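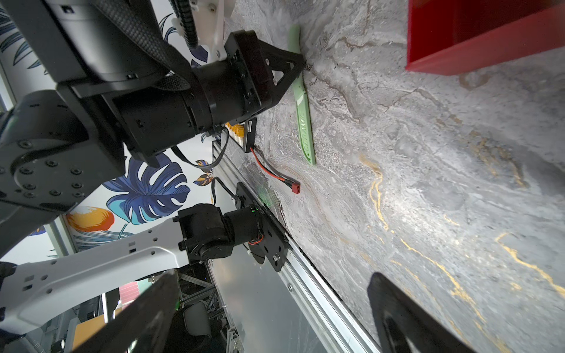

**Workshop Notes / Bench Surfaces**

# Fitting and caring for a marble-pattern bench top

A patterned top hides scuffs well and hides small parts even better. The procedure below covers a grey marble pattern with gold streaks, bordered by a silver aluminum extrusion rail. It assumes the panel is already cut to size.

## Before you start

- Tape measure and square
- Hex key to suit the rail screws
- Two soft cloths
- Mild dish soap
- One shallow open tray, in a plain color

## 1. Check the panel

Lay the panel face up on a blanket. Measure both diagonals. If they differ by more than a sixteenth of an inch, correct the panel before fitting the rail. The rail will not pull a crooked edge straight.

Decide which way the streaks will run. Diagonal streaks make a poor reference for alignment, so take all measurements from the rail edge.

## 2. Fit the rail

1. Wipe the edge clean and let it dry.
2. Set the rail against the edge and start every screw by hand.
3. Tighten from the center outward, a quarter turn at a time.
4. Run a fingernail over the joint. Back off and reseat the rail if you feel a step.

Check the screws again after 14 days. Florencio Escobar, who fitted the long bench at Prostimside, found that most of the movement occurs in that period.

## 3. Lay out the work area

Keep the open box in a far corner, clear of the working edge. Red is a good color against grey veining, and a glossy wall wipes clean. Put loose hardware in the box before you leave the bench.

Flat strips and labels can stay on the surface while in use. Pale green with raised lettering, as on the CERAMIC strip, is easy to find against this pattern. Brown and white pieces are not.

Route power leads so that the plug ends lie flat on the top. Do not let a lead hang over the rail, where the edge can wear the jacket.

## 4. Clean

Mix 50 ml of dish soap into a bucket of warm water. Wipe along the length of the bench, rinse with the second cloth, and dry. Unplug all leads first and keep water away from open connectors. Avoid scouring pads on any surface with a printed pattern.

Retighten the rail every February, or sooner if the bench is moved.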